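About us

Hello, and welcome to Jasel! We're a small shop in Barnau selling things for the kitchen worktop – mug trees, hooks, racks, all the bits that stop your cups living in a heap by the sink. I started with 28 mug trees and a borrowed van, and last December we sent out order number 771 (I did a little dance).

Everything gets tried out on our white tables with the pale wood edging, which have had years of use and look it.
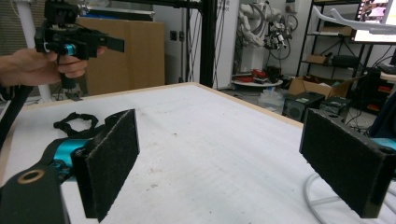
Eder wrote to say that a scuffed table is a good sign, and would we please do a stand low enough for espresso cups? We're working on it!

My own favourite is still the plain grey metal one, with a ring for a base and hooks curving out at the top. 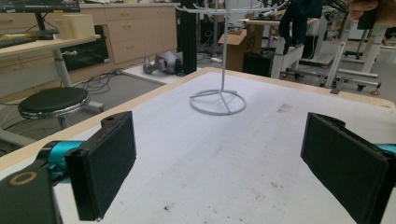
I keep 3 at home, my sister says that's two too many, and we'll happily post one to you as well.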